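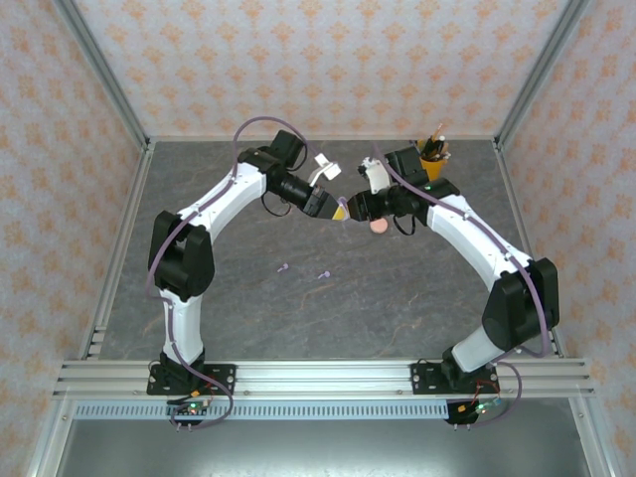 Desk Tidy Notes — README
December 2018, by Jinfeng Qin

Hi! These are my notes for Dorel, a little collection all about tidying small desk stuff (erasers, pens, pencils, the bits that roll away on you). I keep it to a gray marble-look tabletop so small things show up nicely.

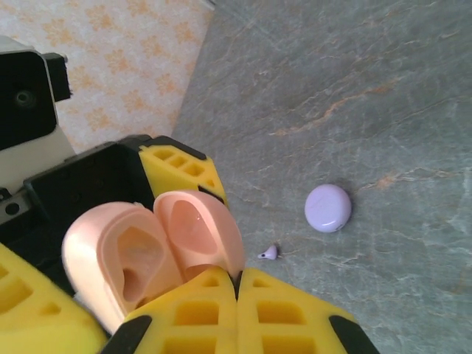

Dorel has 463 entries so far — I'd love to hit 2000 by July! Each one gets a line in items.txt with the thing, its color and where it ended up.

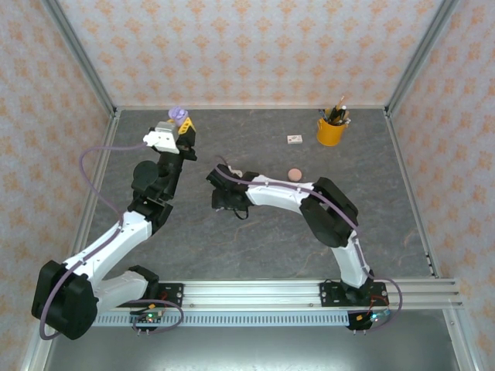 Pens and pencils go in the cup, tips up. Erasers get their own line, even the tiny ones!

Search Dorel Go
Contact | © Rullthorpe | Back to top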